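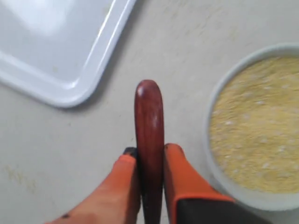 The Zorko two-finger gripper is the part of our range people ask to see first, and the kitchen bench demo we ran at the Inthanon open day in August is still the best way to get to know it. Food handling is full of tools that were made for hands, with round handles, polished surfaces and no flat side to grab. Zorko takes them as they come. The wooden handle between its orange fingers is smooth enough to shine, and the fingers close on it from both sides with hardly any gap left between them. Then there's the bowl of yellow meal sitting right beside the gripper, full nearly to the top - exactly the sort of neighbor that makes you care how wide a finger is!

What visitors tried

Jaruwan Klinhom ran the bench all afternoon and let anyone who wanted to take a turn at the controls. You pick a tool, set the grip force on the dial, and guide the arm by hand until you like the approach. Most people had the hang of it in a few minutes, and a couple of bakers stayed so long that we had to start a second line. The question we heard most was whether you can use your own utensils. Yes, you can, and please bring them next time (the odder the better).

About the fingers

The pads slide off without tools and are sold in pairs. They do pick up scuffs with use, and that's fine. We suggest checking them every 2000 grip cycles and swapping the pair at 3000, or sooner if a pad starts to lift. Wipe them down with a damp cloth and mild soap. Don't put them in a dishwasher.

In the box

Zorko gripper with one pair of pads fitted
Spare pair of pads
Wrist plate for the Jeron arm
7-foot control cable
Printed quick start guide

Works with

Jeron arm, all versions. For the older Starnar arm you need the adapter plate, ordered separately. Godelieve Vandenberghe wrote the setup notes for Starnar owners and they are very good - read the page on cable routing before you bolt anything down.

See it in person

The demo bench at Inthanon is open to visitors by appointment. Sessions start at 10 a.m. and 2 p.m., with room for up to 8 people in each. Wear closed shoes, tie back long hair, and tell us ahead of time if you're bringing food ingredients so we can clear some counter space for you.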